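22/10/2022

Woke at seven to rain and stayed in bed until it stopped, so the day started late. Had toast and the end of the Plindetti marmalade. The jar says 30 per cent less sugar and it tastes like it. I won't buy it again.

I had put the whole day aside for the bedroom and for once I kept to it. I started with the wardrobe, as the doors had been sticking. It was only a shoe wedged behind the end one. Everything came out on to the bed, and then I stood there with a cup of tea wondering why I'd done that. Two bin bags for the charity shop in Wirkbridge, mainly jumpers that went small in the wash. I kept the green coat. I have not worn the green coat since we moved here, but it was expensive and the lining is still good.

Dayana Condori rang in the middle of it to ask if I still had the big casserole dish. I do, and it is hers, so she is coming for it on her way back from Watby in the week. She talked for a long time about her mother's boiler. I folded socks while she talked and got through nearly all of them.

After lunch I did the stairs side. The cubbies under the steps were a mess again, jeans pushed in on top of T-shirts and a towel in with them. I took each one out, refolded and put it back with the jeans together. The jackets I left on their rail and just turned them all to face the same way. I wiped the handrail as well, which came up better than I expected, and dusted the strawberry on top of the drawers. The lower mint drawer still catches on the right. I rubbed a candle end along the runner and it is a bit better.

The little round table was next. It had turned into the place where every empty cup and can ends up, so I decided to sort that out before I did the floor.
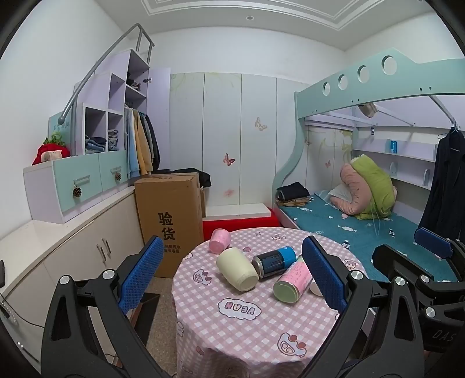

**Bedroom - still to do**

The cups can go down to the kitchen. The pink can with the green lid I am keeping for hair grips or buttons, whichever I find first. The gingham cloth needs a wash, and it had better be on a cool one, as I don't trust that pink. I want to turn it round when it goes back on too, so the car face is towards the door.

The cardboard box with the Chinese printing is a bigger job. It has stood there since May with a cloth over it and I have got so used to it that I put things down on it without thinking. Costel Halilović has said he will take it if it is still sound at the bottom - he is packing up his workshop and is short of big ones. I need to empty it first. I lifted the cloth, looked in, saw cables and put the cloth back. That is tomorrow's job.

The red cushion on the step wants a brush. I did the white panel with a damp cloth and then did the wardrobe doors while I had it in my hand. I went carefully over the butterflies. I was half afraid the paint would lift, but nothing came off on the cloth. The leaf pattern hardly shows unless you are close up.

Hoovered at four. Moved the table to do under it and found one earring, a pen and the back of the other earring.

Costel came by at five for the ladder and stayed for soup. He has had a quote from Aranda for moving the workshop, 3000, and he thinks that is too much for a van and two men. I said it did sound a lot. He is going to ask in Watby before he answers them. He also looked at the drawer, pulled it in and out a few times and said the runner was bent and a candle would not fix it. He will bring pliers when he comes for the box.

Checked the account after he had gone. 1068 left until the end of the month, with the electric still to go out. Fine if I don't do anything silly. I had been looking at a new lamp for the corner but it can wait, as there is the round light in the ceiling and I mostly read downstairs anyway.

Made the bed with the clean sheets. My back aches from the folding. The charity bags are in the hall and I have already tripped over one of them, so they need to go first thing Monday - must look up when the shop opens. Also ring Dayana back about which day for the dish. Bed by ten.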